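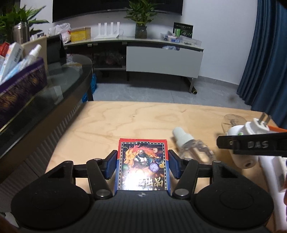
The small stuff on the table by the door has been piling up since December, and on Sunday I finally repacked it. The method is the same one I use for cables: sort by shape, pack the rigid items first, and let anything with a projection go in last.

Cartons are the simple case. A small rectangular box has flat faces, so it can stand against a wall of the outer container and stay put. I put printed faces outward where I can. Glossy card scuffs when it rubs against other glossy card, and a sheet of plain paper between two boxes stops most of it. Tissue works too but shifts around. I cut the paper to 4 by 5 inches, which covers nearly everything I own in that size.

Clear bottles are next. A faceted body is easier to store than a round one, as it has a flat to rest on. I keep them upright whenever the box is deep enough. Laid down, they need something on both sides, and the cap should point toward a corner. I check every cap by hand before it goes in, a quarter turn and no more.

Plug-in devices are the awkward ones.
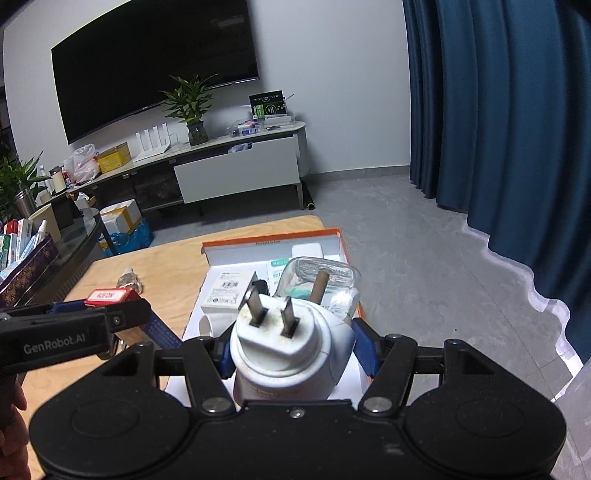 Two bare prongs will mark whatever they touch, and a rounded body gives you no stable face to set down. My old rule was prongs down into foam. Rostam Dehghan, who used to pack parcels at Rutside, talked me out of it. Foam grips the prongs and the body levers over as soon as the box is tilted. He packs them prongs up, with the body wedged at the sides and a folded card cap over the metal. I tried it on the last move to Prerkthorpe and found no scratches at the other end, so I have switched.

For the outer container I prefer a wide open box to a tall one. Everything can be seen at once and nothing has to be lifted to reach something else. A white interior helps with small clear parts. Cartons with a barcode go in with the code facing up, so I can scan them into the inventory sheet without taking them out.

The whole job took 40 minutes, of which 20 went on cutting paper. The sheet now has over 5 entries marked "unknown charger," and I will go through those next week with the meter.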